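About Kleinschmidt

Kleinschmidt supplies cork sheet, cork underlayment and framed cork board to schools, offices and building contractors.
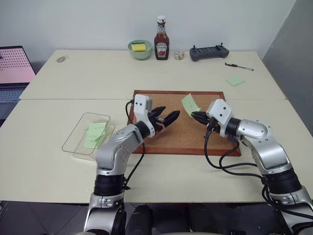

What we make

Our material is agglomerated cork: granules bonded under heat and pressure into blocks, then sliced to thickness. Sheet is stocked in 4 mm and 8 mm. The 4 mm grade is used mainly under floating floors. The 8 mm grade goes into wall panels and pin boards, where a pin needs enough depth to hold.

Blocks rest for 60 hours after pressing before they are sliced. Cutting earlier leaves internal stress in the sheet, and the corners lift once it is glued down. Each batch is checked for density, moisture content and thickness at both ends of the block — a variation outside tolerance sends the block back to be ground up again.

Where we work

Pressing and slicing are done at our plant in Clellton. Framing, cutting to size and dispatch are handled at Sistgate, which also holds the sample library. The library lists 464 combinations of grain, thickness and edge finish. Samples are sent by mail on request.

Product lines

Kinen is our acoustic range, sold as plain tiles and as panels with a fabric face. Test reports for each thickness are available from the technical desk. Standard sheet and board are sold under the company name.

Management

Andri Pichler is managing director and is responsible for production and purchasing. Questions on fire classification, adhesives and subfloor preparation go to the technical desk at Sistgate. Please quote the batch number printed on the carton label.

Page last updated Oct 12, 2023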